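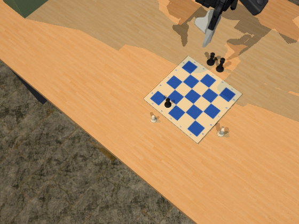 Fünf mal fünf Felder reichen für den Anfang: Figuren auf dem Brett und daneben, der Greifer noch leer.

Schachfiguren aufräumen lassen: Tipps für gute Vorführungen in der Simulation

Wer seinem Greifer zu Hause am Rechner etwas beibringen möchte, landet früher oder später bei den Schachfiguren, und das ist auch gut so, denn sie sind klein, stehen ein wenig wackelig und verzeihen wenig. Wir haben für unser Übungspaket Balidura im August mit dem Sammeln angefangen und dabei so manchen Abend verplempert, den ihr euch sparen könnt. Deshalb kommt jetzt alles auf eine Seite, was sich bei uns bewährt hat (und ein bisschen was von dem, was schiefging).

Vor dem ersten Durchgang
Legt euch fest, was die Aufgabe ist, und schreibt sie als einen einzigen Satz auf. »Stelle den weißen Bauern auf das Brett« ist ein guter Satz. »Räum auf« ist keiner, das haben wir wirklich so in den ersten Dateien stehen und ärgern uns bis heute.

Würfelt die Startpositionen aus, am besten auch die Drehung des Bretts. Liegt es immer gleich, lernt das Modell den Weg auswendig und steht ratlos da, sobald man es ein Stück verschiebt. Auch das Licht darf wandern! Der Schatten des Arms fällt dann mal auf die Figuren, mal daneben, und genau das soll im Material vorkommen.

Beim Steuern
Fahrt von oben an, und zwar gemütlich. Kurz über der Figur zwei Atemzüge lang stehen bleiben, dann erst absenken und schließen. Diese kleine Pause sieht beim Abspielen umständlich aus, hilft später aber sehr beim Zerlegen der Aufnahme in Abschnitte.

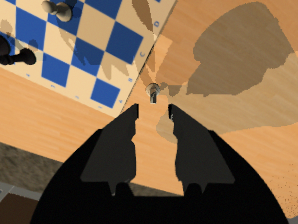
Kippt eine Figur um, brecht bitte nicht gleich ab. Ein liegender Bauer ist eine wunderbare Gelegenheit: Greifer zurückziehen, neu ausrichten, quer zum Hals zufassen und wieder aufstellen. Solche Durchgänge bekommen bei uns den Vermerk »Korrektur« und wandern in einen eigenen Ordner namens Skirnasura, damit man sie beim Training nach Belieben dazumischen kann.

Nehmt auch ruhig eine zweite Kamera mit, möglichst nah am Greifer. Von weiter weg lässt sich der Abstand zwischen Fingern und Figur nur schwer beurteilen.

Wie viel ist genug?
Mit 100 sauberen Durchgängen pro Aufgabe kommt man erstaunlich weit. Unsere Sammlung umfasst inzwischen 3561, verteilt auf 6 Aufgaben, und die Hälfte davon würde ich heute sorgfältiger aufnehmen. Macht lieber kurze Sitzungen, trinkt zwischendurch einen Tee und schaut euch am Ende jeder Sitzung die letzten Aufnahmen noch einmal in Ruhe an.

Zuletzt ergänzt am 27. Dezember 2018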